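Home Projects Reports Gallery Contact
4 min read
Last updated in March

How much power does a dorm floor use while everyone is asleep?

My project for the energy course started with a bill. My cousin rents a place off campus and she kept complaining that her electric bill never went down, even over winter break when she was gone for almost the whole thing. I said it had to be the fridge. She said it was everything else. So I borrowed a plug-in meter (a Pluvent, the cheap one with the tiny screen) and decided to find out what things pull when they're just sitting there.

I started on my own floor. Binta Haruna, who was my partner for this, took the east hallway and I took the west, and between us we got 81 devices measured before midterms ate our lives. Each one got plugged into the meter, switched off the normal way, and left alone for an hour. Then we wrote down the number. It was a lot of sitting on carpet, but I got to know my neighbors really well!

The game consoles were the big surprise for me. One of them in "instant on" mode pulled more by itself than every phone charger on my hallway put together. Phone chargers have a terrible reputation and they really don't deserve it. With no phone attached, most of them didn't even move the meter off zero. Old stereo gear was bad. Printers were kind of in the middle, and one printer woke itself up at 2 a.m. to clean its own ink thing, which wrecked my reading and also scared my roommate.

Kitchen stuff was its own category. A toaster pulls nothing when it's off, it's basically a switch and some wire. Anything with a clock or a touch panel is different - that little display is running all day and all night. For a microwave that gets used a few minutes a day, the clock can add up to a real piece of what it uses over a year.

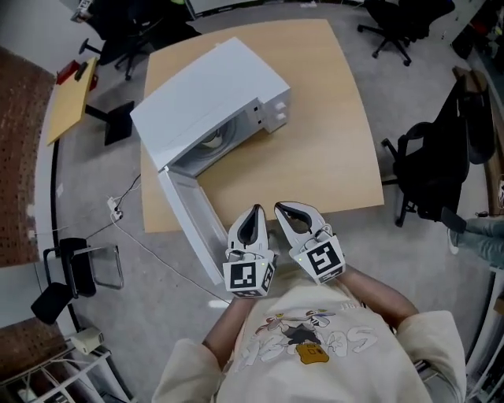

Does unplugging a microwave between uses save much money?

Only a little, probably a few dollars a year for one with a clock, so I'd go after the console and the stereo first.

After the measuring came the adding up, which was my least favorite part. We put everything in a spreadsheet and multiplied each standby reading by the hours the thing sits idle. Our total for the 81 devices came to 3895 kilowatt-hours a year if nothing ever gets unplugged. I checked that number so many times. Binta checked it too and found a row I had entered twice (sorry, Binta), so the one here is the fixed version.

Then we tried the fix. We handed out Zallo power strips, the kind with one big switch, to three rooms and asked people to flip them off at bedtime. Nearly 138 kilowatt-hours a year is what we'd expect those rooms to save if they kept it up. The problem is keeping it up. One room quit after four nights because the strip was behind the bed. Another plugged their alarm clock into it, and you can guess how that morning went.

If I did this again I'd leave the meter on each thing for a full day. An hour misses the stuff that wakes up on a schedule, like that printer. I'd also want a second meter, because the Astov one we tried as a backup read low on anything tiny and we had to throw those readings out and redo them. And I'd put the strips on top of the desks where people can reach them.

My cousin did get her answer, by the way. It was the fridge and an old cable box, so we were both kind of right. She gave the cable box back and she's waiting on the next bill.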